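Mon été au régime sans écran (ou presque)

15 août 2011

Bon, je vous avais promis un bilan, le voici, avec une semaine de retard parce que j'ai rallumé l'ordinateur et que j'ai passé trois soirées à lire des blogs de tricot. Trois !

Donc : 20 jours à Harju, chez mon beau-père, sans internet, avec un téléphone qui ne captait qu'au bout du ponton. J'étais partie avec une valise de romans et la ferme intention de me remettre au finnois. Pour les romans, c'est réussi. J'ai enfin terminé le gros pavé que je traîne depuis décembre (la fin m'a énervée, on en reparlera). Pour le finnois, je sais maintenant demander du café, refuser du café, et dire que les myrtilles sont mûres.

Le plus dur, c'était le soir. Chez moi, après le repas, j'ouvre l'ordi sans même y penser. Là-bas j'ai tourné en rond deux jours dans la cuisine, j'ai rangé des épices qui étaient déjà rangées, et puis je me suis mise à écrire des lettres. De vraies lettres, avec des ratures ! Ma sœur a cru qu'il était arrivé quelque chose.
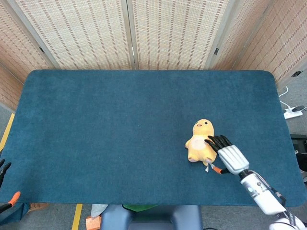
Petit bonhomme jaune, petit sourire.

Les jours de pluie, on jouait aux cartes avec le voisin, Arvo Ojala, qui compte les points dans sa tête et ne se trompe jamais, à mon grand désespoir. Il m'a mis 239 points dans la vue en une seule après-midi. J'ai demandé une revanche, j'ai perdu la revanche. Il m'a aussi appris à faire le pain de seigle, et le mien ressemblait à une semelle, mais avec beaucoup de beurre ça passait très bien.

Et le retour, alors ? 2 061 mails. J'en ai lu une petite vingtaine, j'ai supprimé les autres, et pour l'instant personne ne s'est plaint. Je garde les lettres, et pas d'ordi après dîner, sauf le dimanche (oui, je triche déjà). Si l'une de vous a envie d'une correspondance papier, laissez-moi un commentaire, j'ai acheté beaucoup trop de timbres.

La recette du pain arrive dès que j'aurai trouvé de la farine de seigle convenable. Celle du supermarché, non merci !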